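Sorting small craft pieces without losing my mind

jalmont_attic
I've inherited a big tin of odds and ends for making board games – pegs, rings, little blocks – and I'd love to sort it before July. Do you go by color or by shape? My tin holds 281 pieces, and the lids on my old jars don't fit anymore.

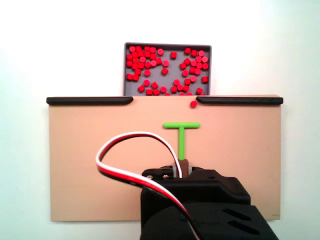
2 answers

cluslow_kitchen_table
Shape first, dear, every time! I keep short pegs in a shallow tray with a low rim, so I can see them all and pick one up without digging (red ones are lovely for this, they show up so well on gray). Blocks go in a muffin pan, and anything I use less than once a year goes in a shoebox under the bed.

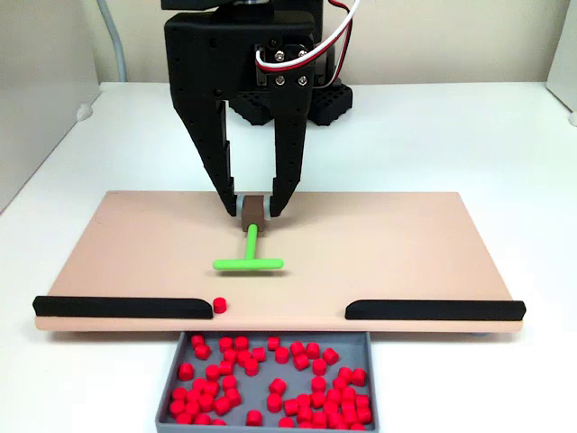
Cluslow, 2 February 2021
Coming back to add that I tried color for a whole evening and gave up after 123 pieces. Shape is kinder on the eyes, and you can always split the colors later with a cup of tea beside you.

odska20
color. just get a tackle box, mine has 3 layers and cost next to nothing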